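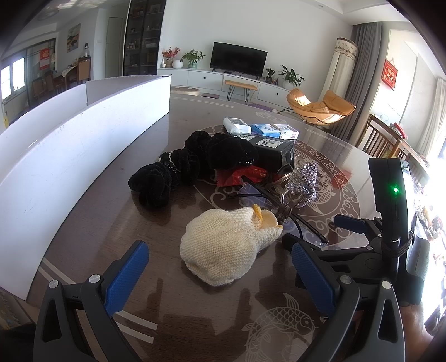 A knitted pouch in cream, with a yellow-orange edge at the neck.

The slow return of the mending night

Crafts & Home | 6 min read
Last updated: October

On Thursday evenings the back half of the Ruslow hardware store closes to shoppers at six, and by half past the paint counter is covered in sweaters. Most of them have holes. A few have sleeves coming away at the shoulder, and one, the week I visited, had been through a hot dryer and was now the right size for a toddler.

Iraís Tovar started the evenings two winters ago with a card table and a tin of darning needles. She had been repairing knitwear at home for pay, mostly elbows and cuffs, and found she was turning people away. Her prices were fair for the hours involved and still more than many customers had paid for the garment.

"Someone would bring me a sweater that cost 40 dollars, and the repair would be 40 dollars," she says. "I couldn't charge less and I didn't like sending them home. So I said, come back Thursday and I'll show you how."

Twelve people came to the first one. These days the sign-up sheet stops at 21, the number of chairs the store can spare, and it is usually full by Monday.

Mending never went away, of course. Plenty of households kept doing it out of need or habit. What faded in towns like Clutbridge was the place to learn it if your own family had stopped. The yarn shop on the main street closed years ago. The high school dropped its sewing class and turned the room over to computers. A person with a hole in a sock could find a video, but a video can't look at your tension and tell you that you are pulling too hard.

Pulling too hard is the most common mistake, according to Tovar. A darn is a small piece of weaving. Long threads run one way across the hole, then a second set goes over and under them. If the first set is tight, the patch draws in and puckers, and the fabric around it takes the strain. The next hole opens right beside the old one.

She teaches the plain darn first, on a scrap of knit fabric stretched over a jar lid. After that comes duplicate stitch, which follows the path of the original yarn and suits thin spots that haven't broken yet. Only then does anyone touch the thing they came in with. Some people are impatient about this. She makes them do the scrap anyway.

Knit fabric has its own rules. Woven cloth tears along a line, but a knit is a chain of loops, and a single broken loop can let the column below it run. The first job with any fresh hole is to catch the live loops before they travel. A safety pin will do. So will a bit of sewing thread, passed through each loop and tied off loosely. Tovar would like everyone to know this much even if they never pick up a darning needle, and she asks customers to stop washing a damaged sweater until the loops are held.

Edges are another matter. The ribbing at a cuff or a neckline stretches every time it is used, so a stiff patch there will pop. For cuffs she prefers to pick up stitches below the damage, cut away the worn part and knit a new rib downward. It takes an evening and a half for a beginner. Many people choose a contrasting color, partly for looks and partly because matching a ten-year-old gray is close to impossible.

Whether to hide the repair is the one subject that divides the room. The younger regulars tend to like bright darns, orange on navy, the more the better. Walt, a retired bus mechanic who comes for his work socks, wants his invisible and will undo an hour's work if he can see it from arm's length. Tovar stays out of it. Her own cardigan has both kinds.

The yarn comes from donations and from a mill outlet called Clallusico, which sells mixed ends by the bag. Most of what turns up is acrylic or wool in amounts too small for a garment and plenty for a heel. The shelf at Ruslow now holds 300 small balls, sorted by thickness. Sorting by color was tried for a month and dropped after people kept putting sock yarn in with the bulky.

What doesn't go into repairs gets knitted up into small things. Egg covers, mug sleeves, drawstring bags and pincushions are good practice for anyone who wants to learn shaping, and they are done before the learner loses interest. A little pouch teaches casting on, working in the round, decreasing and ribbing, and if it comes out lopsided it still holds buttons.

The store's owner charges nothing for the space. He sells a few more needles and a good deal more coffee than he used to, and he has learned to patch his own gloves. Last spring the branch library on Cervantes Street asked whether it could run a session as well, and Tovar now teaches there one Saturday morning a month, mainly to parents with children's clothes.

She is careful not to make large claims for any of it. A mended sweater is one sweater. The people who come are mostly people who liked their clothes already and were annoyed to lose them. She does notice that regulars have started to shop differently. They turn things inside out in the store, look at the seams and tug at the cuffs. Some have begun buying secondhand wool with moth holes at a discount, on the grounds that the holes are no longer a problem.

The shrunken sweater could not be saved as a sweater. Felted wool doesn't go back — the fibers have locked together, and no amount of soaking will let them go. Its owner took it well. She cut the body into two squares for pot holders and set the sleeves aside for mittens. She had pinned the first cuff by the time the coffee was switched off at nine, and the rest went home in a grocery bag.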